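**Dark marks on a pale tabletop — sand it or leave it?**

**sollomberg_oak**
Bought this table secondhand in Vesville in March. Light wood, might be pine, bit of a shine to it. Two little dark marks have been bugging me ever since. My neighbor says sand the whole top and start over. I have my doubts. Pic is at the bottom of my last post.

**grainyday**
Sand it. A full top takes maybe 2 hours and then you know what you've got.

**Prillatgate**
Two hours, sure. Then the new finish doesn't match the legs and you're sanding those too. For two marks? Has OP even tried a damp cloth?

**sollomberg_oak**
Damp cloth, yes. Dish soap, yes. Rubbed for 5 minutes and I can't say I saw a difference.

**tablesaw_tess**
White eraser, light pressure. Worked on my kids' pencil marks.

**Prillatgate**
Might work if it's pencil. If it's a scratch with dirt in it, an eraser does nothing. Run a fingernail across it first. Does it catch?

**grainyday**
People always say eraser, baking soda, toothpaste. I've tried all of them over the years and ended up sanding anyway.

**tablesaw_tess**
Toothpaste is an abrasive, so you were sanding already — just badly. Please don't put it on a glossy finish. You'll get a dull patch bigger than the mark.

**sollomberg_oak**
Fingernail doesn't catch on the short one. Not sure about the long one. A guy at Dhillon wanted to sell me a repair kit for 15 bucks and couldn't tell me what was in it, so that's a no. I'll try the eraser tonight, but I'm not expecting much.

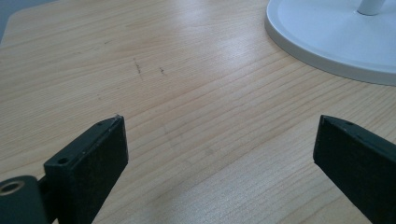 *The two marks, left of the lamp or fan base*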